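Serkel cell planning: progress report, September

The short version: we have spent less than we said we would, and most of the credit goes to things we haven't bought yet.

Simulation work has gone on since the last report. The virtual cell has an arm, a round drum to pick small cylinders from and a bin to put them in. Running it has so far cost us 130 hours of computing time and one argument over floor space, which the floor won.
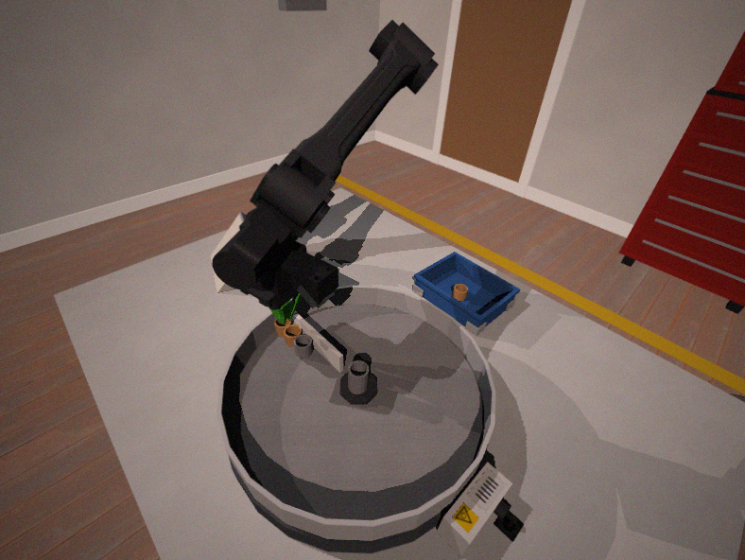

On the purchasing side, we have two quotes for the gripper. Predora wants $775 per unit with a lead time of 11 weeks. Aerts is cheaper and will not commit to a lead time, or to a phone call. We recommend Predora, and we recommend ordering two, as the second one will be needed the day after the first one isn't working.

The Fanelus mounting kit came in at $249, under the budget line. Please enjoy this with us, it may not happen again. The arm itself is still waiting on your signature – the form is the one with the orange tab, third from the top when we last saw it.

Still open: the power drop, the safety review and who pays for freight. Facilities has given us a date for the power drop, then a different one. We have planned around the later date and would like the training money moved to the next quarter to match.

Next report follows once the gripper order is in.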